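Flukgate Beverage Container Return Working Group
Minutes of the meeting of November 13, 2020 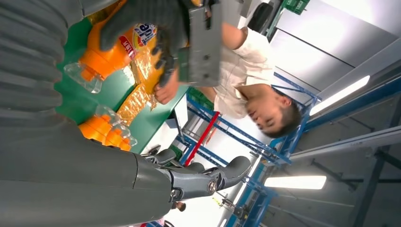

Orange Fanta bottle, plastic, on its side.

Present: representatives of Flukgate town services, Givari (haulage), Đồng (retail) and Tidedeck (counting and storage).
Apologies: none received.

1. Minutes of the September meeting
Approved with one correction. Under item 4, "glass" should read "mixed plastic."

2. Matters arising
2.1 The revised signage for the return points has been printed. Flukgate is holding the stock until the wording on bottle caps is settled (see item 5).
2.2 The scale at the Tidedeck depot was recalibrated. The certificate is on file. Weights recorded before recalibration stand as reported.

3. Collection figures
3.1 Tidedeck reported 795 bags received in the period. Of these, 417 came from the Đồng store and the remainder from the street return points.
3.2 Tidedeck noted that bags from the street points arrive with more liquid in them. Drained weight and gross weight are now recorded in separate columns. Flukgate asked that only drained weight be used in the quarterly return. Agreed.
3.3 Givari queried a difference between its own bag count and the depot count. The haulage sheet is filled in at pickup and the depot sheet at unloading, and split bags are being entered twice at the depot. Tidedeck will enter a split bag once, under its original tag number.
Action: Tidedeck to reissue the period sheet with split bags corrected.

4. Pickup schedule
4.1 Givari proposed moving the Đồng pickup from afternoon to early morning. The rear access road is clear at that hour and the truck can turn without reversing onto the sidewalk.
4.2 Đồng has no objection provided that the cage is unlocked by its own staff and the key is not issued to drivers. Givari accepted this. The driver will wait no longer than 30 minutes, after which the pickup will be logged as missed and moved to the end of the route.
4.3 Street points remain on the present schedule. Overfull containers are to be reported by phone to Givari dispatch. The shared mailbox is not checked on weekends.
Action: Givari to circulate the amended route sheet.

5. Caps and labels
5.1 The present guidance tells residents to remove caps. The processor now accepts bottles with caps on. Printed material and the web page disagree on this point.
5.2 Agreed wording: "Empty the bottle. Put the cap back on. Leave the label on." The wording applies to all plastic drink bottles regardless of color or size.
5.3 Crushed bottles were discussed. The return machine at the Đồng store rejects a bottle when it cannot read the bar code. Bottles should be left uncrushed at that location. No restriction applies at street points.
Action: Flukgate to correct the web page and have the held signs overprinted.

6. Storage at the depot
6.1 Bay 2 is at capacity. Tidedeck asked to use the covered area beside the loading ramp as overflow. Flukgate pointed out that the fire lane markings run through part of that area and must be kept clear.
6.2 Overflow storage approved for the section behind the painted line only, with bags stacked no higher than the side rail. To be reviewed at the next meeting.

7. Budget
Spending is within the approved amount. The invoice for replacement liners was coded to the wrong line and will be moved. No other items.

8. Any other business
Đồng reported repeated complaints of odor near the return machine. The drip tray is emptied daily but the floor drain has not been cleaned since installation. Đồng will arrange cleaning at its own cost.

9. Next meeting
Date to be set by e-mail once the corrected period sheet has been issued. Agenda items to Flukgate town services.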